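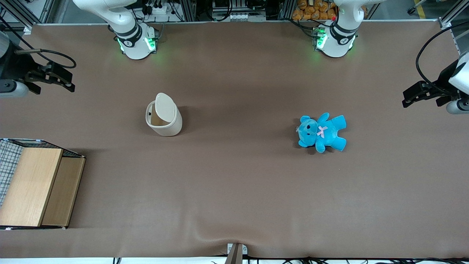

Wondach Open Day Recordings
README and data card
Version of 2/25/22

Summary

This collection holds the recordings made at the Wondach open day, held in November at the Famel workshop in Lulport. Visitors watched a two-arm robot handle household objects on a table and, in the afternoon session, were invited to guide the arms themselves under the supervision of Famel staff. The collection contains 169 episodes.

Contents

episodes/ - one folder per episode, holding video, joint positions and gripper state
sessions.csv - session, operator type (staff or visitor) and task for each episode
tasks.txt - the wording of each task as it was read to the operator
notes/ - remarks entered by staff at the end of each session

Tasks

There are 6 tasks. They involve a small lidded bin, a soft toy and a wooden box, used alone or together. Objects were set out by staff before each episode, and their positions were changed between episodes. The task wording was kept short so that visitors of all ages could follow it.

Collection

The day was divided into 2 sessions. In the morning, staff operated the robot and answered questions from the floor. In the afternoon, visitors took turns of around 60 seconds each. Visitor turns that ended early were kept and are marked "partial" in sessions.csv.

Left and right refer to the robot's own arms throughout. The right arm therefore appears on the left side of the fixed camera view, and the left arm on the right side. Users who mirror the video should also exchange the two arm labels.

Consent and privacy

Visitors who operated the robot signed a consent form prepared by Mogensen. Sound was not recorded. Operators are listed by type only, and no names or ages are stored.

Known issues

The brown table cover shifts slightly over the day and shows wrinkles near the front bracket. Depth estimates in that area should be treated with care.
Clock times in the notes were entered by hand and may differ from those in the episode folders.
The split between staff and visitor episodes is uneven - staff episodes are in the majority.

Terms of use

The recordings may be used for research and teaching. Publications should cite the collection by title and version. Requests to remove an episode should be sent to the Wondach project office in Lulport.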